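Looking after cups, spoons and small kitchen things
Posted in Kitchen, April

Tea stains inside cups

Brown rings come off with bicarbonate of soda and very little water. Put a teaspoon in the cup, add a few drops, and rub the paste round with a damp cloth. Leave it ten minutes if the stain is old, then rinse. Avoid scouring pads on glazed cups. They leave fine scratches and the tea catches in those next time, so the cup stains faster than it did before.

For a teapot, fill it with hot water and a tablespoon of soda crystals and leave it overnight with the lid off. Rinse twice. Don't use soda crystals on aluminium.

Cups with gold rims go in the bowl, never the dishwasher. The same goes for anything mended with glue.

Cloudy spoons

A white bloom on stainless steel is nearly always limescale. We have hard water in Bodside and I get it every week. Wipe with a cloth dipped in white vinegar, rinse and dry straight away. Rainbow marks come off the same way.

Small rust spots on good cutlery usually come from something else in the dishwasher, often a cheap peeler or a tin lid. Take the culprit out and rub the spots with a little bicarbonate paste. Wash up spoons that have been in egg or salt as soon as you can.

If you dry by hand, use a linen cloth. Terry cloths leave fluff, particularly on the back of the bowl. Linen gets better after a few washes. Mine came from the market at Prondgate and were stiff as card to begin with. 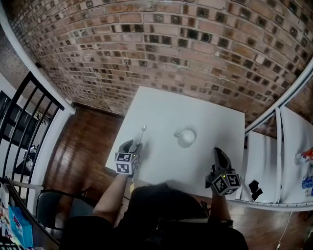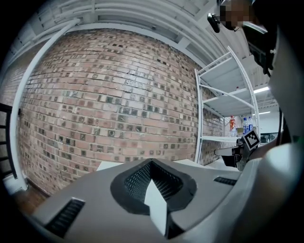 The small white cup and silver spoon are in the first picture.

Rings and marks on the table

Painted or coated tops: warm water with a drop of washing-up liquid, then a dry cloth. For a tea ring that has set, lay a wet cloth over it for five minutes before wiping. Bicarbonate will lift what remains, but try it on the underside first because it can dull a glossy finish.

Bare or oiled wood: wipe spills at once and re-oil twice a year. I use the Tuominen oil, thinly, with an old sock. Wipe off what hasn't soaked in after 20 minutes or it goes sticky. Spread the cloths or socks out flat outdoors to dry before they go in the bin. Oily rags left in a heap can catch fire on their own.

White heat marks in varnish will sometimes come out if you iron over a dry tea towel on a low setting, a few seconds at a time. Lift the cloth and look between each go.

Chips and loose handles

A chip on the rim means the cup is finished for drinking. Keep it for pencils or seedlings. A hairline crack is the same, as it holds dirt you can't get at.

A handle that has come off cleanly can be glued for display, but I wouldn't trust it with hot tea.

Storing cups

Stack no more than two high. If the shelf is shallow, hooks underneath take the smaller cups, and you want 57 mm between hooks for espresso size and 111 mm for mugs. Check the hooks are screwed into something solid. Vollow do a brass one that doesn't mark the handles.

A reader, Yevhen Maksymiv, wrote to suggest cutting rounds from an old blanket to go between stacked saucers. I have done this with the best set and it works well. Felt is fine too, but wash it first in case the dye runs.

Cutlery drawer

Empty it every couple of months, hoover out the crumbs and wipe the tray. Let the tray dry fully before the spoons go back. A strip of ribbed shelf liner underneath stops it sliding about when you open the drawer.

More next month on chopping boards and how to get the smell of onion out of them.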